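## 4. Equipment Planning

### 4.1 What the workstation had to include

The first budget for the Horby site covered the robot and very little else. Quotes from Cistgate and Brokico listed the arms, the hands and the controller, but left out tables, partitions, spare parts and the small objects used in the tasks. We therefore split the plan into items bought once and items that would need replacing during the study.

Hands were the hardest item to plan for. A simple gripper would have cost much less, but the task set calls for picking up rounded objects and moving dishes, and we wanted to record both with fingers. We priced two hands per station and kept a separate line for repairs. Task objects were bought in bulk from general household suppliers, with 77 pieces in the first order. Figure 3 shows one of the tabletop tasks, with toy pumpkins, a shallow plate and a mug.

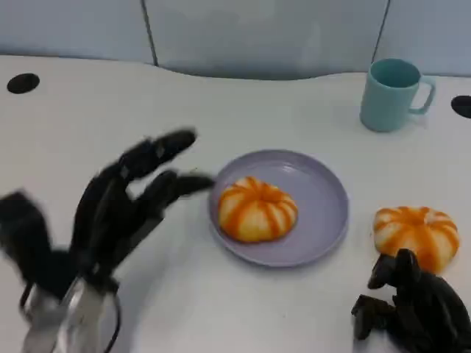 ### 4.2 Recurring costs

Worn finger coverings and cables made up most of the recurring spending. Small parts came to about $1,319 in May, which was more than we had set aside. Shipping was charged per order, so we changed to a single monthly order and kept a small stock on site. The Russo service contract was priced per station and did not cover the hands, so hand repairs stayed in our own budget.

Task objects cost little by comparison. Plates and mugs were replaced when chipped, and toys when their paint wore enough to change how they looked on camera. We bought duplicates from the same batch where we could, as later batches sometimes differed in color.

### 4.3 Choosing between a second station and spares

With the remaining funds we could buy either a second station or a full set of spare hands for the first. We chose the spares. A second station would also have needed another trained operator, and that salary was outside the equipment grant. The order was placed on 14 June 2018.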